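Cleaning old lacquered furniture, polish or no polish?

yatziri_b
Bought a chair and side table from Waris in March. Both dark and glossy, and they show every speck of dust. My aunt swears by Flosta polish. Worth it?
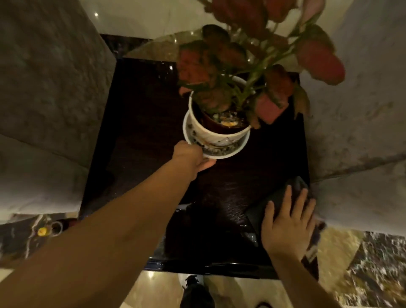 I'd like to do this once a week at most. The listing said the finish was old but gave no age.

vanwijk7
Skip the polish. It builds up. I used it for 9 years and had to get the film off with mineral spirits.

plumbline
Disagree. A little Flosta twice a year never hurt mine.

vanwijk7
Twice a year, maybe. People use it weekly.

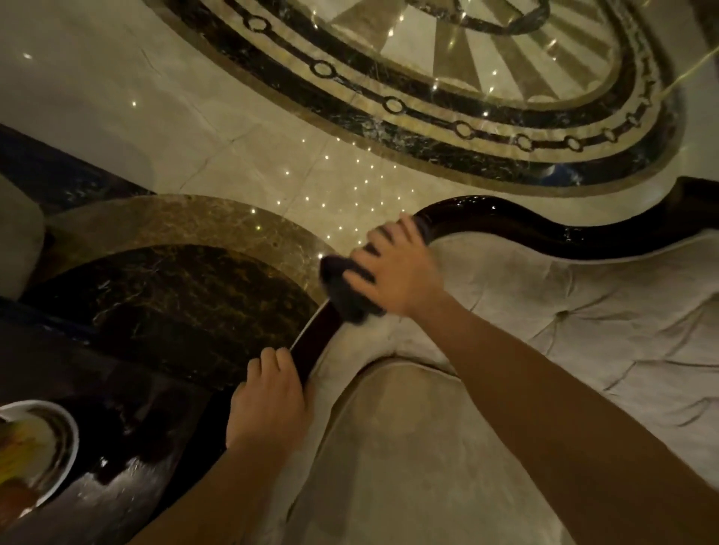 Wiping down the chair rail with a dark cloth

moss_end
Plain cloth, barely damp, then a dry one. Keep it off the upholstery. And put felt under any plant saucers.
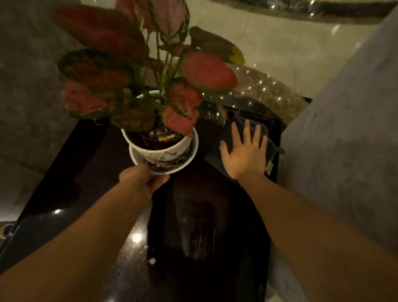
Cork traps water, so I wouldn't use that.

plumbline
Cork is fine if you lift it now and then.

yatziri_b
Thanks. Going with the damp cloth and felt for now.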